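My back and the standing desk, after some months

Since last December I work from home, and my lower back started to complain already in the second week. My physiotherapist, Seema Malhotra, looked at how I sit and said the chair is fine, the problem is that I do not leave it. So I bought a height-adjustable desk, the Standora, and I want to write down how it goes, as two colleagues asked me.

The first days I made the typical mistake and stood the whole morning. My knees were hurting and the feet also. Seema told me to begin with up to 6 minutes in every half hour and to add a little each week. This I could do. I put a timer on the phone, and when it rings I push the button and continue to write my emails.

The desk itself is solid. The motor is a bit loud – my wife hears it through the wall – and the cable for the monitor was too short for the high position, so I had to order a longer one. It remembers 2 heights, one for sitting and one for standing, and I don't need more. I would like a softer front edge, because my wrists rest there when I get tired.

Geeta Katiyar wrote me that she has the same pain and asked if she should buy one. I can't say it for another person. For me the mornings are better now, but I also walk more and I do the stretches, so I don't know which one helps. Please ask a therapist before you spend the money.

Next month I want to try a mat for the feet. Kirsty Nepia has one and promised to lend it to me for a weekend.
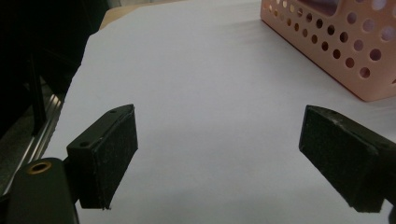 Black gripper fingers over white paper.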